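Simulated kitchen teleoperation for pick-and-place learning
Student project report, Ramska unit, August 2019

3. Method

3.1 Task

The task was a single pick-and-place: take a round object from a cluttered kitchen counter and place it on a white rectangular plate. It was chosen for its short duration and for the number of ways an operator can carry it out. The object may be approached from directly overhead or at a tilt, and the closing direction of the fingers is left to the operator.

Everything was done in simulation. The kitchen was assembled in Drundia, the department's rendering and physics package, with loose items spread over the counters at the start of each episode. Clutter was retained because an earlier build from February, which used a bare counter, produced a policy that failed as soon as a second object was added.

3.2 Operator interface

The operator moves a six-axis hand controller. Its displacement is mapped to the gripper position at a ratio of 2 to 1, so that a large hand movement gives a small movement at the fingers. Orientation is mapped without scaling. A clutch button disconnects the controller from the arm, which lets the operator bring the hand back to a comfortable position without moving the gripper. The trigger closes the fingers.

Three views are rendered: one looking along the counter from behind the gripper, one close to the fingers, and one from the side showing the arm and its base. Operators could enlarge any of the three during an episode.
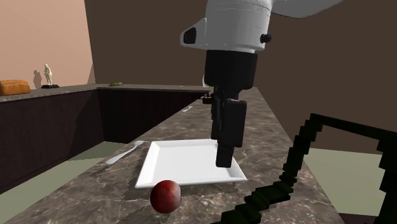
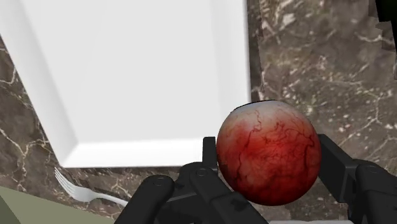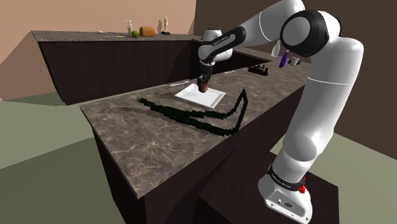

Views from the task; the plate is visible in each, and the second is the close view of the grasp.

One operator reported that the close view was the only one needed once the fingers were near the object, and that the scaling felt sluggish on long moves but right for the last part of the approach. Another asked whether the clutch could be moved from the thumb to a foot pedal, as pressing it tended to twist the wrist. The pedal was not built in the time available, but the twisting was confirmed in the logs as a small rotation at each clutch press. It was removed by holding the commanded orientation for 8 samples after the button changed state.

3.3 Recording

Each episode was stored as a sequence of joint positions, gripper commands, object poses and rendered views. Recording began at the first movement of the controller and stopped when the operator pressed the end key. Episodes were replayed open loop before being accepted. If the replay did not leave the object on the plate, the episode was marked and kept in a separate folder.

A total of 1,211 episodes were recorded, of which 132 were marked on replay. Most marked episodes showed the object slipping at the moment the fingers opened. The cause was traced to the contact solver, which handles a curved surface between two flat fingertips poorly when the closing force is low. Raising the friction coefficient hid the problem without fixing it, and the original value was restored.

3.4 Training

The accepted episodes were used to train a behaviour cloning network following the Murakami layout set out in the unit notes. Inputs were the close view, the side view and the joint positions. The view along the counter was left out of the final runs, as the gripper hides much of the plate during placement and no gain was measured from including it.

Pauses were trimmed before training. Operators tended to stop above the object while they checked the other views, and a network trained on untrimmed data learned to hover there and sometimes did not descend.

3.5 Known limits

The controller gives no force feedback, so grip was judged by eye. All operators were right-handed, and the approach directions in the data are biased accordingly. Transfer to the physical arm at the Dadcombe lab was outside the scope of this report. The calibration files for that arm are listed in Appendix B, together with the joint limits used in simulation.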